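Keeping Older Kitchens in Use: A Conversation with the Home Repair Desk at Granallow

The Granallow Housing Trust looks after 399 rental homes in the Covorside district, most of them built before central heating was common. Kitchens account for a large share of the requests that reach its office. In November the Trust's home repair desk agreed to discuss how it decides what to mend, what to replace and what to leave alone. The head of the desk spoke on behalf of the team, and the answers have been edited for length.

The desk was set up after a review of the Trust's spending on full kitchen replacements. Under the earlier arrangement, a kitchen was removed at a fixed age whatever its condition. "We were taking out cabinets that had another generation of use in them," the head of the desk said. "The doors were tired and the hinges had gone, and for that reason the whole run went into a dumpster. Tenants were without a kitchen for the length of the job, and a number of them told us plainly that they preferred what they had before."

The present policy begins with an inspection. An inspector visits the home, opens every door and drawer, and records the condition of the boxes, shelves, fronts, hardware and counter separately. A kitchen is then placed in one of 3 groups: repair, partial renewal or full renewal. The tenant receives a copy of the record and may ask for a second visit.

"The separate recording matters a great deal," the head of the desk said. "People look at a kitchen and see one thing. It is a set of boxes fixed to a wall, and the boxes age at different speeds. The cabinet under the sink has a hard life. The one farthest from the stove may be nearly as good as the day it was hung."

Moisture is the most frequent cause of serious damage. A slow leak at a trap or a supply valve can go unnoticed for months, particularly where the cabinet floor is covered with cleaning products. The Trust asks tenants to clear the sink cabinet twice a year and to feel the back corners with a dry hand. Any softness should be reported, even if no water is visible.

Upper cabinets raise a different concern, which is the fixing to the wall. In the older Covorside houses, the plaster is thick and the framing behind it is irregular. Cabinets were sometimes hung from whatever the installer could find, and later tenants had no means of knowing how much weight the screws would carry. Inspectors now check each upper cabinet for movement and look for a gap opening between the top rail and the wall. Where there is doubt, the cabinet is taken down and hung again on a continuous wood strip.

"We would ask people to distribute weight sensibly," the head of the desk said. "Dinner plates and canned food belong low down. Glasses, dry goods and the things you use once a month can go up. A shelf that has begun to bow should be turned over or replaced before it is loaded again." 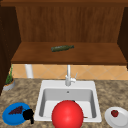

How does the desk decide whether a wood cabinet should be refinished or left with its existing surface?

The decision rests on whether the finish still protects the wood. If a drop of water stands on the surface and can be wiped away without leaving a mark, the finish is sound and a wash with mild soap is normally enough. If the water darkens the wood, the surface is cleaned, lightly sanded and given fresh coats of a water-based product. Color differences between one door and the next are not treated as a fault.

The head of the desk added that cleaning alone changes the outcome of many inspections. Cooking grease holds dust, and the mixture can resemble a failed varnish. "Our inspectors carry a cloth and a small bottle of diluted dish soap. They clean a patch near the handle, where the soiling is heaviest, and then they look again. We have moved kitchens from partial renewal to repair on the strength of that patch."

Strong degreasers are discouraged. Some will lift the finish along with the grease, and the damage may not be apparent until the wood has dried. Abrasive pads are also discouraged, as are steam cleaners, which can loosen veneer and swell the joints of a door.

Where new parts are required, the desk draws on a store of salvaged material held at the Trust's workshop in Clidcombe. Doors, drawer boxes, shelves and handles removed from fully renewed kitchens are sorted by size and kept for use elsewhere. Matching is easier than might be expected, as large numbers of the district's kitchens were fitted by the same few contractors to similar patterns.

"The store has changed the way we write a specification," the head of the desk said. "A broken drawer used to mean a new cabinet, because the maker had stopped producing the part. Now the first question is whether Clidcombe has one. If it does, the tenant may have a working drawer by the end of the week."

The workshop employs 2 joiners and takes in apprentices from the district's technical college. Much of their time is spent on hinges. Older doors were hung on surface hinges whose screws have worked loose in enlarged holes. The usual remedy is to drill out the hole, glue in a hardwood plug and start again with a fresh pilot hole. It is slow work, and the desk acknowledges that the labor can exceed the price of a cheap new door. The Trust's position is that the repaired door will last longer and that the cost should be judged over the life of the tenancy.

Not all tenants have welcomed the policy. Some had expected a full replacement under the old timetable and felt that a promise had been withdrawn. The head of the desk did not dispute this. "They had been given a year, and the year arrived, and we came with a screwdriver. I understand the disappointment. We should have written to every household before the change took effect, and we wrote to them afterward." The Trust has since agreed that any household given a replacement date under the earlier system may request a meeting, at which the inspection record is reviewed line by line.

Accessibility is handled separately. A kitchen in excellent condition may still be unsuitable for a person who cannot reach an upper shelf or stand at a counter. In such cases the condition grade is set aside and an occupational therapist advises on the layout. Common changes include lowering a section of counter, replacing base cupboards with drawers, and fitting pull-down racks inside upper cabinets. Parts removed during this work are sent to Clidcombe in the ordinary way.

The desk has also revised its approach to lighting. Many of the older kitchens have one ceiling fixture, which leaves the counter in the shadow of the person working at it. Strip lights beneath the upper cabinets are now offered as part of any repair visit that requires an electrician. "It is a modest item," the head of the desk said. "It is also the change for which we receive the most thanks. One tenant told the inspector she had been chopping onions by feel."

Questions of appearance are left largely to the household. Tenants may paint cabinet fronts themselves, provided that they notify the office and use a suitable primer. The Trust lends sanding blocks and dust masks and will advise on products. It does not permit the painting of hinges, the insides of gas meter cupboards, or any ventilation grille. In homes where the existing paint may contain lead, all sanding is carried out by a licensed contractor.

Asked about the next stage, the head of the desk pointed to the Sivakumar Building, a block of apartments that came into the Trust's care with its original built-in kitchens largely intact. An inspection of the block is planned, and it will be the first in which every kitchen is recorded before any tenant has asked for work. The findings will be used to order hardware in bulk and to estimate how many doors the workshop can reasonably restore in a season.

"We expect to find a good deal of sound timber and a good deal of poor plumbing," the head of the desk said. "The plumbing will be dealt with first. There is no sense in repairing a cabinet floor under a valve that drips."

Tenants who wish to request an inspection may do so at the Granallow office or through the building manager. Requests involving a leak, a loose upper cabinet or a damaged electrical outlet are given priority. All others are visited in the order in which they are received, and the inspection record is normally sent to the household within 2 weeks of the visit.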